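Galetti shack notebook
Entry: December 26, 2024

Quiet band day, which is to say everybody else is asleep or eating leftovers and I have 40 metres to myself. Purpose of this entry is to get the noise hunt written down before I forget which ferrite went where. I have done that twice already this year.

State of play. The Usura receiver has had a raised noise floor on 40 and 80 since October. S7 on a good evening, S9 on a bad one. It has a buzz with a comb of carriers under it, spaced evenly enough to look deliberate. I blamed the neighbourhood. I blamed the new streetlights. I wrote a fairly stiff paragraph about the streetlights in this book, and whoever reads back that far can skip it.

Battery test first, as should have been done in October. Main breaker off, receiver on the gel cell, and the floor dropped to S2 like a stone. So the streetlights are owed an apology and the racket is ours.

Then breakers back on, one at a time, with the headphones on and a pencil behind the ear:

- lighting circuit: no change
- bench outlets: up a hair, the usual soldering station grumble
- kitchen: no change
- back room: S7 and the full comb

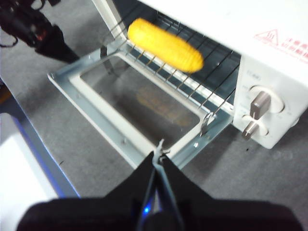
So which thing in the back room was making the comb? The plug-top switching supply for the Plultberg antenna switch, the one that replaced the old transformer brick when the brick started humming.

I fitted that supply myself. I remember being pleased with how small it was. It is small for the reason that they left out the filter.

Swapped the old brick back in as a check and the comb vanished completely. The brick still hums, but it hums at the wall and leaves the receiver out of it. Not leaving it there permanently, as the case gets warmer than I like.

Remedies tried on the switching supply, in the order I tried them, with receiver readings on 40:

1. Clip-on ferrite, DC lead, one pass. S7 to S7. Decorative.
2. Same ferrite, four turns. S7 to S6.
3. Big toroid, 8 turns of the DC lead. S4, and now the lead is too short to reach the switch.
4. Toroid as above plus a second one on the mains side via a short extension. S3.
5. As 4, with a 100 nF across the output. Comb gone by ear, floor sitting at S2 with the odd flicker.

Good enough. I'll make up a longer DC lead with the toroid wound into it properly and held with cable ties. Electrical tape lets go in the summer and leaves that grey glue on everything.

Feedline, while I was at it. Checked the braid for common mode with the clamp-on meter and there was plenty, which explains how the junk was getting in so happily. The choke at the feedpoint is one of the Du kits and the tape on the coax entry has split. Opened it on the bench: green on the connector, no sign of the sealing compound I would swear I put in. The replacement is wound and waiting on dry weather and a steady ladder.

For the record, the wire now runs at a bearing of 270 degrees from the shack end, the far end having moved when the gum lost its limb. Patterns on the wall chart are therefore wrong. Someone has written "approx." on the chart, in my handwriting.
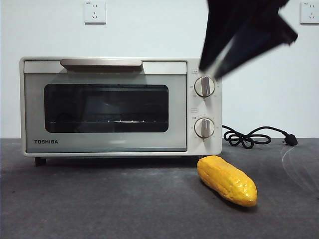

Evening listening, after the fix

Receiver back on mains, everything on at once, which is the only test that counts. Listened on 40 from dusk.

Could hear the bottom of the CW segment properly for the first time in months. Two weak stations working each other very slowly and politely under what used to be the third tooth of the comb. A broadcaster higher up with heavy fading and an accordion. Static crashes from a storm well inland, and I was delighted to hear them, natural noise being the kind you can't be blamed for.

80 is better but not clean. There's a separate wobbling carrier that drifts up as the evening cools, still there on battery. That one probably is the neighbours, though I have learnt to write that in pencil.

To do:
- longer DC lead for the antenna switch, toroid wound in
- new choke up the pole, tape AND compound, and check the compound before climbing down
- redraw wall chart
- label the wall warts. All of them. The box has a drawer's worth and no two agree on polarity
- walk the fence line with the portable set for the 80 m wobbler
- cross out the streetlight paragraph

Gel cell back on charge at close. Left the old brick on the shelf with a note on it saying WORKS, HUMS.

2 comments
Last updated December 26, 2024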